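About Us

Jirnent is an independent sports news and opinion site. We cover professional football first, with basketball and baseball filling in the rest of the year. The site is owned by Dolier Media and run from a small office in Grinuvton.

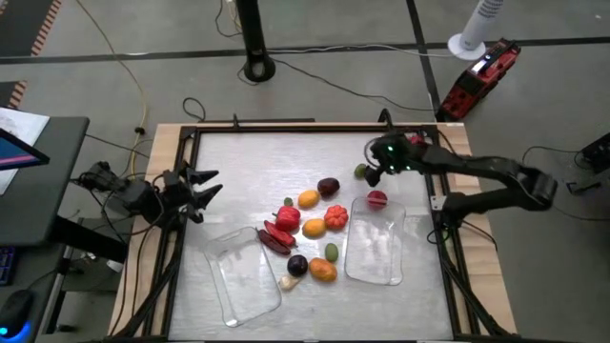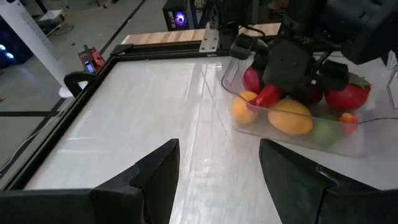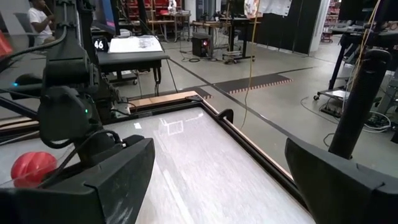 Graziella Caputo
Managing Editor

How the site started

Jirnent began as a weekly email about contracts and the salary cap. The first one went to 50 people, most of them members of the same fantasy league. It covered one holdout, two restricted free agents and a kicker who had been cut twice in a month. Readers wrote back with questions, and the answers took up most of the next issue.

When the list passed 2000 names we moved everything to a website. The email still goes out each week during the season and twice a month the rest of the year. Old issues from the email-only period are not online, but we can send a copy of one if you know which you want.

What we cover

Most of our stories are about roster moves, contract talks, injuries and the draft. During training camp, which starts for most teams in July, we post a daily notebook on position battles and who did not practice. Once the games begin we run a preview and a recap for each one, plus a Monday-style roundup for people who missed the weekend.

We do not cover betting lines. We get asked to add them quite often and the answer has stayed the same. Fantasy advice is kept in its own section so that readers who don't play can skip it.

High school sports are handled by our sister site, Majimbun, which has its own editor and its own tip line. Please send scores there and not to us – we have no way of posting them.

Who writes for us

Jirnent has 15 regular contributors. Four are full-time staff and the others are paid by the piece. Manikandan Annamalai edits the football section and writes the cap column. He joined as a freelancer and has been on staff since the move to the website. Graziella Caputo assigns stories, handles corrections and reads most of the mail.

We take pitches all year. A good pitch is a paragraph or two and says what you want to write, who you would talk to and when you could turn it in. Please don't send finished stories. If you have not heard back in two weeks, you can assume we passed.

Sources and corrections

When another outlet breaks a story, we name it and link to it in the first few lines. If we are repeating a report that we have not confirmed ourselves, the story says so. Opinion columns carry a label above the headline.

We fix errors in the story itself and add a note at the bottom with the date of the change. Spelling mistakes are fixed without a note. To report an error, use the contact form and include the headline.

Comments

Comments are open on every story for five days. You need an account, and we remove personal attacks and anything about a player's family. There is a limit of 755 characters per comment – longer replies can be sent in as letters, and we print a few of those each month.

Advertising

Ads are sold by Dolier Media. Writers and editors have no part in those sales, and paid posts are marked as paid. For rates, choose "Advertising" on the contact form.

This page was last updated on January 7, 2020.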